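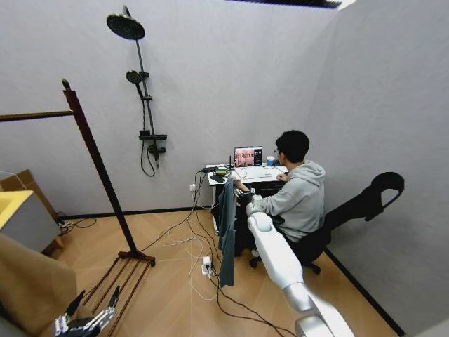

13th June. Hands vs grippers, garment handling, Wirkora bay

Purpose: decide which end effector goes on the arms for the Cornarmont trial in November. Candidates are the multi-finger hands (Koubek, on the white arms) and the two-finger parallel gripper from Premska. Same garments, same rack, same operator for both. Teleop only, no policy running.

Setup notes
Controller laptop on the white desk, antenna to the left of it, router on its own adapter. Operator sits with his back partly to the workspace and works off the camera grid, so anything he can't see in the grid he doesn't get. Head camera set to include the rack post and the desk. Control loop at 500 Hz on the arms, hands running at whatever the hand driver gives, which the log shows dropping when all the video streams are up. Turned the stream resolution down one step and it stopped dropping. Left it there.

Floor cables need sorting before the base is driven anywhere. Base stayed parked for all runs today.

Grasping, hand
Cloth held between the fingertips is fine as long as the approach is from above. From the side the thumb arrives late and the fabric slides along the index finger before closure. Adding a short dwell before the thumb command fixed most of it. Grip current on a single layer sits close to the noise floor, so the current reading can't be used to tell a held cloth from an empty hand. Will need the fingertip sensors or a camera check.

Long strips are the worst case. The free end swings when the wrist stops and the operator waits for it, which is dead time in every cycle. Lower the wrist decel limit next session and see if the wait gets shorter.

Grasping, parallel gripper
Quicker to close and much easier to teach. Good on seams, waistbands and hanger bars. Poor on flat fabric against a flat surface, it needs an edge. Rubber pads picked up lint and had to be wiped between sets. Jaw opening is enough for folded denim over a bar but with little to spare.
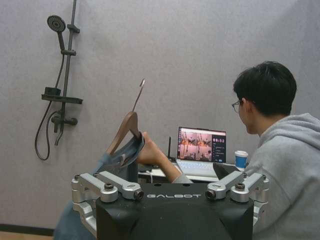
Wrist cameras
Spent longer on this than planned. Calibration came back with 4 px residual on the right unit and 3 px on the left, against a limit of 3 in our own procedure. Redid the right with the board closer and it passed. Don't trust the first result if the board fills less than half the view.

Hanger and jeans make a decent target for checking views. Thin hook against a pale grey wall is easy to pick out, and the denim has seams to focus on. The black shower set on the same wall is high contrast and fixed, so I used the valve and the rail as reference features when comparing frames between sessions. Exposure locked after that. On auto, the picture shifted every time something dark came in close, and the depth estimate shifted with it.

Colour is off in the viewer. The grid is strongly pink on the laptop. Recorded files have not been checked for the same tint. Check white balance in the raw frames before anyone labels anything.

Latency
Measured command to motion with the hand driver and again with the gripper driver. Gripper was lower and steadier. Hand had a long tail, worst case 364 ms, always on the first command after an idle period. Looks like the driver lets the bus sleep. Sent a keepalive and the tail went away, but the hand motors ran warmer over the session. Ask Koubek if there is a setting for it before we leave the keepalive in.

Rack work
Rail height suits the arms. Reaching for the garment nearest the end of the rail is comfortable, reaching behind it for the next one is not, and the left hand tends to come up under the front coat and push it along.

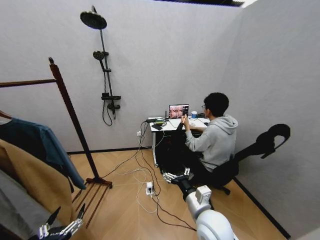 The parallel gripper does better there because it is narrow and can go in between hangers without spreading anything. Fingers have to be straightened first and even then the knuckles catch on sleeves. Tried a preshape with the outer two fingers folded back. It got in cleanly, but then there is not much left to hold the hanger with and it rotated in the grasp.

Where this leaves it
Gripper for hanger transfers, hands for loose cloth. Mixed pair (gripper left, hand right) is possible, the flange pattern is the same, but the controller config assumes matching end effectors and the gravity compensation would need a separate payload entry for each side. Half a day of work if the config loader behaves.

To do
Payload entries for both sides, weigh the gripper with pads and cable on
Raw frame tint
Decel limit test with the long strip
Koubek, bus sleep setting
Tape down or reroute floor cables
New pads from Premska, current set is glazed at the tips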